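Last updated: Jan 13, 2026

We use cookies to remember your settings and count visits. Accept | Manage choices

Drellell opens booking for self-drive food routes through the Araya valley

Drellell, the self-drive tour company, has opened booking for a new set of food and drink routes through the Araya valley. The first cars go out in February.

The program is called Valska and has three routes. Each starts and ends at the Drellell office in Usteo, where travelers pick up a car, a paper map and a booklet of meal vouchers. The longest route covers almost 300 miles over four days. The other two are shorter and can be driven in a long weekend.

Stops on the routes include bakeries, two cider presses, a smokehouse, a goat dairy and a number of family-run lunch rooms. Most of them do not take online reservations. Drellell books the table by phone and confirms the time with the traveler the evening before. Travelers may swap one stop per day for another on the same road if they call before 9 a.m.

"People asked us for the small places, and the small places asked us not to send buses," said Wubit Berhe, head of routes at Drellell. "So it's one car at a time, and no lunch room gets more than two of our cars on the same day. We drove every road on the list in both directions before we put it on the map."

The north route climbs to the pass at 2,705 feet and comes down through the orchard villages. Snow tires are fitted to all cars until the end of the season at no extra charge. If the pass is closed, drivers are sent around by the river road, and the lunch stop moves to the smokehouse. The river road adds 40 minutes.

Prices begin at $200 per person per day, based on two people sharing a car and a room. The price includes the car, fuel, overnight stays, breakfast and one voucher meal a day. Dinner is not included except on the first night. Drinks at the cider presses are served in the evening at the overnight stop, after the car keys have been handed in. Drivers must be 23 or older and have held a license for at least two years.

Children's seats are available on request. Dogs are accepted on the south route only, as two of the guesthouses in the north do not take them.

Travelers who have already paid a deposit on last year's Usteo Loop can move it to any Valska route without a fee. The Usteo Loop will not run again in its old form. Its bakery stop and the Sunday market have been added to the south route.

Bookings can be made at the Usteo office or by phone. Printed route maps will be mailed two weeks before departure.
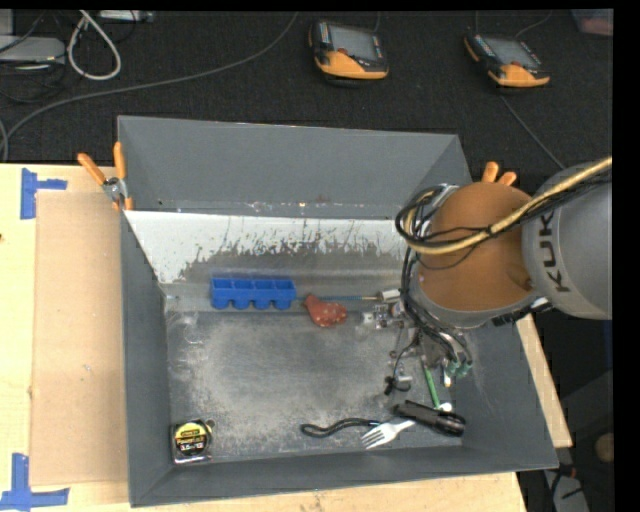 Did the old Loop with my sister and the bakery alone was worth the drive. Does anyone know if the deposit transfer works when only one of the two of us wants to go this time? The phone line was busy all morning.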